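[Sakbridge-bench] Re: White boxes, marker size and the matter of the rail

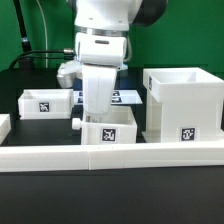
Eugeniusz Krajewska

Nurham bench wrote on 13 October 2022:

> We are finally redoing our table and have been told by someone upstairs
> that it should "look like the Quan one." Could whoever looks after the
> Quan layout say why the boxes are all white, why the right-hand one is
> up on a stand, and what size the printed markers are? Ours are on copier
> paper and curl. Also, is the long rail at the front needed? Ours was
> ordered in one piece and will not go in the elevator.
>
> One more thing. Do you label the boxes with words at all? There is a
> strong feeling here in favor of words.

Looking after the Quan layout is a grand way of putting it, but yes, I'm the one who gets the emails when a box is a finger's width off, so I'll answer for it.

White. I wish there were a theory. The first boxes came in white, the next batch had to match the first batch, and by then the table had been covered in black and everyone agreed that white on black had been the plan all along. It does work very well. You can find an edge from across the room, and a box that has been put down crooked looks crooked, which was never true on the old gray top. The price is that white boxes show every thumbprint. We wipe ours with a damp cloth and a drop of dish soap. Please don't use the orange spray from the supply closet. It took the print off two markers and left a smell that people were still mentioning in December.

The stand. The tall box started out at the same level as the rest, and everything behind it disappeared and everything in front of it got knocked into it. Raising it looked like a silly fix for a box that was already too tall. What it bought us was a fixed footprint: the stand stays where it is, the box sits on top, and the box can come off for cleaning without anyone starting a debate about where it used to live. Our stand lifts it 78 mm. That number was not calculated. It was the height of the offcut we had.

Markers. The small ones are 40 mm on a side, counting the black part only. Please write that down somewhere, as we have twice been sent a replacement set where the white margin was included in the measurement, and they were very nicely printed and no use to us. Leave the white margin on, too. Somebody tidy once trimmed ours right up to the black and we had to do the whole lot again.

For the curling: copier paper will always curl, and tape on the corners only teaches it to curl in the middle. We print on matte label stock, put it down from one edge with a plastic card, and leave it overnight under a heavy book. Glossy stock looks smart and throws back every ceiling light in the building. The flat sheet behind the boxes gets the same treatment, and it should go down before the boxes do. I have done it in the other order. You end up sliding the thing in from the back like a pizza.

Put them low on the fronts if you can. Up near the rim is where people grab a box, and a marker that gets grabbed all day comes off by the end of the week on somebody's sleeve.

The rail. Ours is two pieces butted together, and you can see the seam if you go looking for it. There is a school of thought that finds this offensive. I'd take your one-piece rail, mark it somewhere you can live with, cut it square, and ride up in the elevator with both halves under your arm. Line the pieces up against a straightedge before you fasten anything down, then check again after, as tightening the second one likes to nudge the first. As for needing it: we tried a strip of tape in the same spot for a while. Tape says "please stay on your side." The rail says it more firmly, and people stop parking coffee among the boxes. They park it in front of the rail instead, so you'll want a rule about that as well, and you will enforce it about as well as I do.

Words. No, and I lost friends over it. We had words on an earlier set. "Small" and "Other" were the main ones, and Other filled up at a rate that should interest somebody's graduate student. If feeling really is strong at Nurham, put your words on the underside, where they can be consulted in private.

If you want the drawings, I can send the tray and the stand. The box with the little knob on the side was drawn by the Bitlow people, and you would have to ask them. They're nice about it but slow, so ask before you order your label stock.

Could you also send me your table depth? If it's narrower than ours the rail will have to come back toward the boxes, and I'd sooner work that out on paper than by email after you've drilled.

Eugeniusz
Quan bench, second cabinet on the left, the key is with me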